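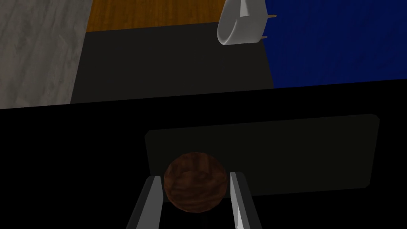

Fig. 1. Bola de madeira entre as duas pontas da pinça (cena simulada).

Pesca desportiva em água doce – apontamentos da aula 5
Tema: carpa em albufeira, montagens de fundo e escolha do pesqueiro

Actualizado 12/07/2022

Revisão rápida da aula anterior: nós. Quem ainda não faz o nó sem nó de olhos fechados, treinar em casa. Sai na prática.

1. A albufeira no verão

Água quente à superfície, pouco oxigénio no fundo a partir de certa altura. A camada de transição (termoclina) separa as duas. Carpa anda por cima dela ou mesmo em cima. Pescar abaixo = perder o dia.
De manhã cedo: margens, entradas de ribeiros, zonas com sombra. A meio do dia afastam-se. Ao fim da tarde voltam, sobretudo com vento a bater na margem.
Vento: pescar na margem que o recebe. Custa mais lançar mas a comida vai para lá.
No inverno é outra conversa, ver apontamentos de Janeiro (água fria, pouca engodagem, zonas fundas).

2. Ler o fundo

Chumbo sem anzol, lançar, recolher devagar com a cana baixa.
- puxa liso, sem toques: lodo ou areia fina
- batidas secas: pedra, gravilha
- prende e solta: ervas
Procurar as mudanças. O bordo entre gravilha e lodo costuma ser bom sítio. Antigos caminhos e muros submersos também, quem tiver mapa anterior à barragem que traga.
Marcar a distância no fio com elástico ou no clip do carreto. Atenção ao clip: com peixe grande parte-se o fio, tirar depois de lançar e deixar só o elástico.

3. Montagem de fundo (a do exame)

Linha principal, manga, clip de segurança com chumbo, destorcedor, baixo de linha com cabelo.
O chumbo tem de se soltar se a linha partir. Isto é eliminatorio, quem apresentar chumbo fixo repete a prova.
Cabelo: a bóila não deve encostar à curva do anzol, deixar folga pequena. Milho duro serve igual, bem demolhado e cozido. Nunca seco, incha dentro do peixe.

4. Engodar

Pouco e certo. Começar com 2 mãos cheias por cana e esperar. Só repor depois de toque ou captura.
Erro do costume: despejar o balde todo à chegada e depois não ter o que fazer se o peixe não come.

5. Saída prática – barragem da Enia

Ponto de encontro na rampa de Briston, margem norte. Caminho de terra nos últimos metros, carros baixos ficam em cima.
Trazer: licença válida, tapete de recepção, camaroeiro de malha fina, desinfectante, água, chapéu. O tapete molha-se ANTES de pousar o peixe. Mãos molhadas tambem.
Peixe fora de água: 30 segundos no máximo, foto incluída. Sem sacos de retenção.
Canas: 2 por pessoa. Quem não tem alarme usa guizo.
O enclave de Nyberg fica fora, zona de abrigo, não se pesca nem se engoda.

6. Avaliação

Montagem em bancada: 30 pontos.
Saída e caderno de pesca: 66 pontos.
O resto é assiduidade.
No caderno quero hora, vento, profundidade, isco e fundo, mesmo nos dias de grade. Sobretudo nos dias de grade.

Leitura para a próxima: caderno Lidness, capítulo do feeder, só a parte das ponteiras. Trazer dúvidas escritas.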